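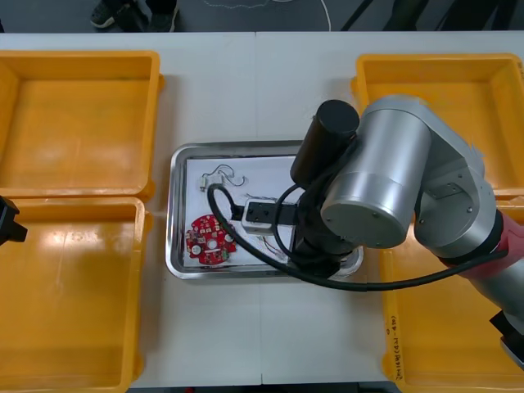 The sorting table in Revevska, with a red circuit board on the paper-lined tray and yellow bins at the sides.

Small electronics get a sorting table in Revevska

Residents of Revevska can now bring broken toys, alarm clocks, remote controls and other small electronics to the repair room on Bailly Street, where the useful parts are taken out and kept for new repairs. The sorting table was opened in April by the local repair group Polladus.

Until this spring, the group accepted only larger things, such as lamps and kitchen appliances. Small devices went to the collection point in Drornitz, 14 kilometers away, and many people did not make this trip for one old toy.

"They kept it in a drawer, or they put it in the household trash," says Ljubica Mujić, who leads the work at the table. "But inside a toy there can be a good motor, a good switch, a speaker. For us these are parts we must otherwise buy."

The work is done on a white table with yellow plastic bins on both sides. Each device is opened at another bench first, and its insides are brought over in a steel tray with a sheet of white paper in it. On the paper, even a very thin wire is easy to find. Circuit boards, wires, motors and everything that can't be used again are then separated. Boards with no use go to Drornitz once a month, together with the old batteries.

The group paid 500 euros for the table, bins and hand tools. The money came from the winter repair market, where 24 restored radios were sold.

Senad Perić, who teaches the evening soldering course in the same room, already uses the recovered parts in his lessons. Students learn to remove a component from an old board without damage and to test it with a meter. The course has 16 places, and all of them are taken until summer. "Before, we practiced on new boards from a kit, and it was a little boring for them," he says. "With an old board you don't know what you will get — maybe it works, maybe one part is burned, and you have to search."

Devices can be left from 4 p.m. to 7 p.m. when the repair room is open. Visitors are asked to take out the batteries at home and to hand them over in a separate bag. Phones and computers are not accepted, and for these the collection point in Drornitz remains the right address.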